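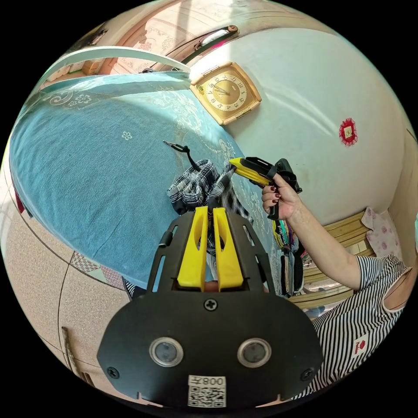 Black and white, horizontal, no sleeves.

The owner of Sturkis, a clothes alteration shop in Parkemdale, has firm views on stripes and will share them before you have got your coat off. "People think they're simple," she says. "They bring me a side seam and say it'll only take five minutes. I charge them for the hour."

The trouble is matching. Take in a plain top and you sew one seam. Take in a striped one and every band has to meet its neighbour on the other side, or the wearer looks like two people who have been badly introduced. Horizontal stripes are the worst, she says, especially in stretchy cotton, which moves while you are pinning it and again while you are swearing at it.

Has she ever turned one down? "Twice. One was a wedding."

Last year the shop took in 1258 jobs, and she keeps a paper ticket for each. Hems made up 959 of them. I ask whether that gets dull. "It pays for the heating," she says, and goes back to unpicking an armhole.

Armholes are her other subject. A sleeveless top that gapes can be put right with a small dart, but customers tend to ask for the straps to be shortened, and then return seven days later unable to lift their arms. She used to argue. Now she pins it their way first and asks them to reach for the top shelf.

She learned the trade at Hamdan, a school uniform workshop where stripes were confined to ties. Her own wardrobe, I notice, is entirely navy. "I've got one striped jumper," she says. "The left side's out by half a band. I made it myself, and I'm not fixing it for nothing."

Sturkis closes for a fortnight in September. Zips need to be in before then, and she would prefer them washed.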